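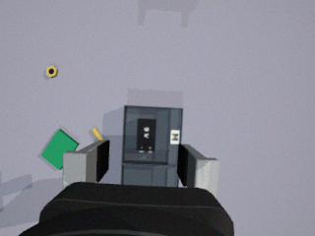

Gripper pushes the bin instead of closing on the part (simulation)
Posted in Manipulation > Simulation help
Tags: parallel gripper, collision, pick and place

Mandla Ngubane
I have a simulated cell where a two-finger gripper picks small parts out of a divided bin and sorts them on a table. The part giving me trouble is a 9V battery lying in one compartment of the bin. There are other things on the table (a green block, a brass hex nut) and those give me no trouble.

What should happen: the gripper moves over the compartment, goes down with the fingers open, closes on the battery, lifts.

What happens: the wrist camera view looks fine on approach, then on the way down the right pad touches the side of the bin and the whole bin slides. The arm keeps going to its target, closes, and reports a successful grasp. It has the bin wall and no battery. Then it lifts, the bin tips, and the battery rolls out on the table. One time it pressed the rim hard enough that the joint limits tripped and the run stopped.

Out of 90 runs last night, 53 ended this way. The rest were mostly good picks, plus a few where it missed everything and closed on air.

Things I have tried:
Slower descent. Same result, it just takes longer.
More friction between the bin and the table. The bin slides less but I get more joint limit stops.
Opening the fingers all the way before descent. This made it worse.

The grasp planner is Mirkero with default settings. The bin is a static mesh in the planner and a free body in the physics. I want to move this to the real arm in October and I do not want it shoving bins around when people are near it. Where should I look first?

Aidan Mac Mathúna
Two separate problems, I think.

First, the planner is going for the wrong target. In your view from the wrist, the right side of the bin is almost against the right pad, and there is a wider strip of table between the left pad and the left side of the bin. The battery itself is left of the center of its compartment. So at that moment you are nearer to being lined up on the bin than on the battery. If that is where it starts the descent, it will hit. Print the target pose the planner sends and compare it to the battery pose from the simulator. My guess is you are getting the center of a bounding box that includes the bin. I had this when my segmentation merged a part with its tray.

Second, your success check is too weak. "Fingers stopped before fully closed" is true for a bin wall, a battery or anything else. Compare the finger gap with the width of the part you asked for, and fail the grasp if it is off. Then check again after a short lift.

For the full opening making it worse: the outside of the fingers has to fit in the compartment too, and the fingers are thick. Open to the battery width plus a small margin. If they still don't fit on the sides, try turning the wrist and coming in on the other axis, or pick up the bin first and tip it out on purpose.

Put the friction back where it was. It only hides the contact.

Before the real arm, add a stop on contact force during descent. A move down into a bin should never be allowed to continue to target after it touches something early. Test it in simulation by putting the bin in the wrong place and checking that the arm stops every time. Keep people out of reach for the first real runs in any case.

Gerkach
had the same thing, lowered gripper force to 65 percent and it stopped tipping the bin. still misses sometimes

Mandla Ngubane
Thanks Aidan. It was the bounding box. The bin and the battery had the same object group in my scene file, so Mirkero took the center of both. I split them and set the opening to the battery width plus 6 mm. I ran it again Tuesday and the bin stays put. The force stop is not in yet, I'm working on that now.

Gerkach, I tried lower force before I split the groups and it still grabbed the wall, only more gently.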